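Sultus countertop spin dryer: six months in

Posted December 28, 2013

So I finally did it and bought the little spin dryer I'd been whining about for ages. My apartment has no laundry hookup, the machines in the basement eat quarters, and I do most of my small stuff by hand (dish towels, gym shirts, cleaning rags, that kind of thing). Wringing by hand was killing my wrists. I got the Sultus in June from Flosum, the home goods place out by the highway, and I've run it most days since then, so I think I've earned an opinion.

First off, it is loud. Not all the way through, but the first few seconds while it gets up to speed sound like someone dragging a dresser across the floor. Once it's going it settles into a hum and I can hear the TV fine. If you load it lopsided, though, look out! Mine walked itself off the bath mat the first week. The trick is to press everything flat against the sides of the drum and lay the rubber disc on top. The manual does say so, on the very last page, in tiny print.

Towels are what I bought it for and towels are where it shines. My microfiber ones used to hang over the shower rail dripping all evening, and now they go on the rack barely damp and I can use them again the next morning. Thick bath sheets are a different story. You can fit one in, just, but it takes two spins and you need to refold it in between.

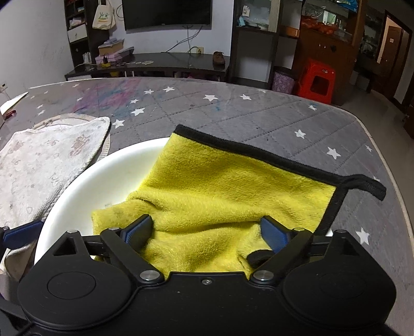

Yellow microfiber with the black stitched edge. The hanging loop is the best thing about these.

The drain spout sits lower than I'd like. It won't clear the side of a normal bucket, so you either set the whole machine up on something or use a shallow pan. I went with a shallow pan and I empty it between loads. Skindari makes a stand that people say fits, but I wasn't going to pay extra for what is basically a plastic box.

Cleaning it is easy. I wipe the drum out, leave the lid up overnight, and once in a while run a cup of vinegar water through the spout. The lid latch worries me a little. It has gotten looser since summer, and a couple of times the motor has cut out in the middle of a spin until I leaned on the lid. I wrote to customer service and they mailed me a new latch for free, which took up to 2 weeks with the holidays. Haven't put it on yet.

Would I buy it again? Yep. I looked hard at the Sethi, which has a bigger drum and a proper timer, but it's so tall it wouldn't go under my bathroom shelf and I wasn't about to move the shelf. If you've got the floor space, go look at that one too. For one person with a pile of rags and not much room, I'm really happy with this.
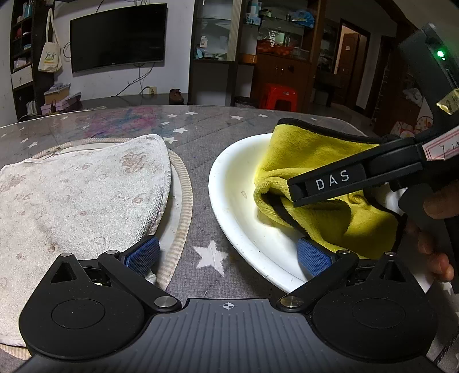
Lise Fraser: I have the Sethi and the timer is nice, but mine hums the whole time it's plugged in, so I pull the plug after every load. Did your new latch come with screws? They sent me one for my old Sultus and I had to reuse the rusty ones.

Yes, two screws in a little bag taped to the back! I almost threw them out with the envelope.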